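Office & Studio > Storage > Open Shelving

Bruslow Open-Back Bookshelf, Tall, White

We've carried the Bruslow since the first Storeck catalog, and it's still the one our customers write to us about the most (thank you, we do read every letter!). It's a tall, simple bookshelf with open compartments and no back, so light comes through from the other side and a small office doesn't feel as if somebody parked a wardrobe in the middle of it. The panels are white laminate with light wooden edges, and that bit of wood warms the whole thing up more than you'd expect.

Plenty of people stand theirs right on the floor, and that's fine, but if you already own a low cabinet you might like to try it on top. You get closed storage underneath for the things you'd sooner not look at, and the open compartments come up to a height where you can reach them without bending. Please do fasten it to the cabinet or the wall once you've found the spot you like.

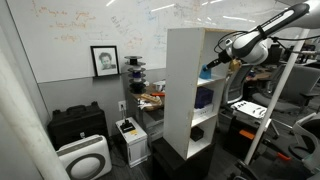
Storeck Workroom Catalog, Issue 26, p. 50

On a black cabinet the white looks especially crisp, and a few small boxes are plenty to start with. Our own Arnar Egilsson likes a dark navy one on the middle shelf with something little and white in front of it, and he'll happily talk your ear off about leaving some air around things. The shelves run straight across, so you can slide a box along until it looks right to you.

For cleaning, use a soft cloth and a drop of dish soap, then dry the wooden edges well. Skip the scouring powder!

If you're fitting out a bigger room, the Gruvton low cabinet and the Chuang box set are sold separately. Orders over $300 ship free, and for anything larger than that, ask for Keith Treloar in our order room, who is very patient with floor plans and will gladly look over a sketch on the back of an envelope.

Sign up for our newsletter and be the first to hear about new finishes in September. Unsubscribe whenever you like.

Contact us | Shipping & returns | © 2021 Storeck | Back to top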